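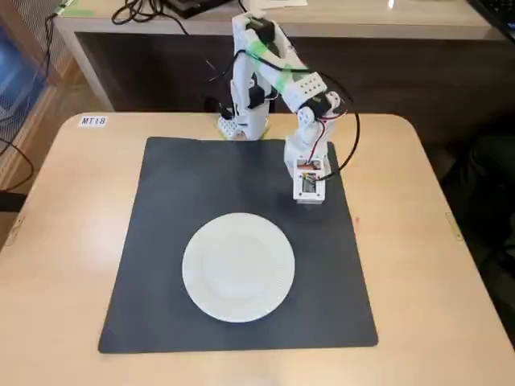

Table MT18 at the Urkness open day, between turns.

The invitation to the Urkness open day promised "an afternoon among working robots," and it came with a parking map, a lunch voucher and a request to wear closed shoes. I wore closed shoes. The lunch voucher was good until 1:30 and the tour began at 1:15, so I can report that the soup smelled excellent.

Urkness occupies the upper floor of what used to be the Trollby carpet warehouse, out past the second traffic circle in Brikcombe. Downstairs is a climbing gym. Every so often during the welcome talk somebody beneath us fell onto a mat, and our host, Qianru Fu, paused politely each time and then picked up her sentence where she had left it. She runs the training floor and has clearly given this talk before.

Her summary: the lab teaches small tabletop arms to do kitchen chores. Putting things on plates, taking things off plates, moving a plate from one side to the other. The arms are white, 3D-printed and bolted together in-house, and when one breaks they print the piece again overnight. There were 59 people signed up for the day, and we were sent around in groups, ours being the one with the retired dentist who wanted to know about torque.

I had pictured something bigger. If you have been to the Kubíček plant, where the welding cells are fenced off and the floor shakes, a training table takes some getting used to. It is a light wooden table with a dark gray mat on it. A paper plate goes on the mat. The arm is fixed at the back, with bright green tape along the foot of its base and more of it wrapped around the upper beam, and the gripper hangs out over one corner at the end of its arm, wires showing, like something that has been told to wait there. You could set the plate for a child's birthday. I asked Fu what the tape was for and she said, "Several things," and moved us along.

The demonstration was run by Otakar Mikuš, who had the job of making the arm put a plastic strawberry on the plate. He began by telling us it would probably work. The arm went down, closed on the strawberry, lifted it, thought it over for a while and set it on the mat a hand's width short of the plate. Mikuš put it back without comment. On the second try it landed on the rim, rolled in and got a round of applause that I don't think any of us had planned on giving. The dentist asked whether the rim was a problem. Mikuš said the rim was most of the problem. They went through a phase with flat plates, and everything trained on flat plates fell apart the week the store was out of them.

So they have a cupboard of plates now, which we were shown. It got more questions than the arm did.

The numbers, for those who like them: the strawberry task had 1099 practice runs behind it, of which 595 had been kept. I asked what was wrong with the others. Mikuš said some were bad, some were good but somebody's sleeve was in them, and a whole batch had been done with the table turned the wrong way around. He said this with the calm of a man who was not the one who turned the table.

Visitors could then have a go at steering. You hold a smaller arm and the big one copies you, a half beat behind. I managed to pick up the strawberry on my third attempt and drop it on my fourth, and learned that my wrist does a little twist at the end of every movement that I had never noticed in my life. The arm noticed. A boy of nine or ten went after me and did it straight off, twice, and was offered a sticker.

We finished at 4 with coffee in the hallway. There was a table of leaflets, a bowl of the plastic strawberries to take home, and a form asking which part of the visit we had enjoyed most. The options were the talk, the demonstration, the hands-on session and lunch.

Practical notes: the next open day is in August, sign-up through the Urkness site. The elevator is slow, and the stairs come out inside the climbing gym — keep left. Parking is free but shared with the gym, which fills up after work. Eat first.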